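Okay, slide 6, grippers! So I ran the Werer and the Rason on the same arm in sim, 600 tries each, same kitchen counter, same controller. The Rason dropped the phone 15 times. The Werer? 142 (ouch, I know). Pause for groans.

Mention that the Ibarra camera settings stayed put the whole time, somebody always asks. Then on to the arm and its reach.

Last updated 27 June 2023

Comments

Did you try the Jolley fingers too?

Loved this one, slides please! 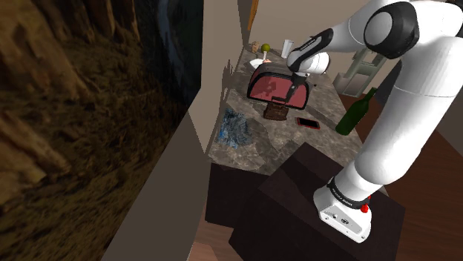
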